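Why Does Bread Rise?
Uvdale Museum of Food and Farming
Learning pages for ages 7 and up

Bread dough begins as a heavy lump of flour, water, salt and yeast. A few hours later it has grown soft and puffy. The change is caused by yeast, a living thing so small that a single cell can be seen only with a microscope.

What is yeast?
Yeast belongs to the same family of life as mushrooms. It is a fungus. The dry yeast sold in packets is asleep. Warm water wakes it up, and it begins to feed on sugars that come from the flour. As it feeds, it gives off a gas called carbon dioxide. This is the same gas that makes the bubbles in soda.

Why does the gas stay inside?
Flour contains proteins. When flour is mixed with water, these proteins join together and form a stretchy net called gluten. Kneading, which means pushing and folding the dough, makes the net stronger. The gas is trapped in the net and blows it up like many tiny balloons. The small holes in a slice of bread are the spaces where the gas used to be.

Warm and cold dough
Yeast works quickly in a warm kitchen and slowly in a refrigerator. Some bakers leave their dough in the cold overnight - the slow rise gives the bread more flavor. Very hot water kills yeast, and the dough will stay flat.

Try it with an adult
Put 2 teaspoons of dry yeast and a spoonful of sugar into a small bottle of warm water. Stretch a balloon over the neck of the bottle. Wait 30 minutes and look at the balloon. Write down what has changed.

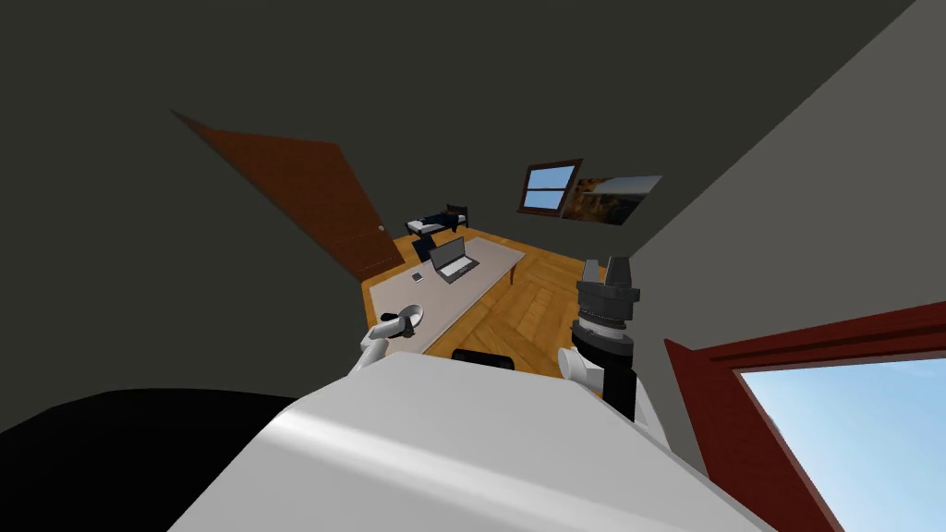
Does all bread need yeast?
Many kinds of bread are made without it. Tortillas and matzo are flat because nothing is added to make them rise. Soda bread rises with baking soda, which makes gas when it meets something sour, such as buttermilk.

Words to know
Fungus: a living thing that is neither a plant nor an animal.
Gluten: the stretchy net that forms in wheat dough.
Knead: to push and fold dough with the hands.

Text by Hường Hồ. Checked by Bảo Ninh, Learning Department. Last updated March 2021.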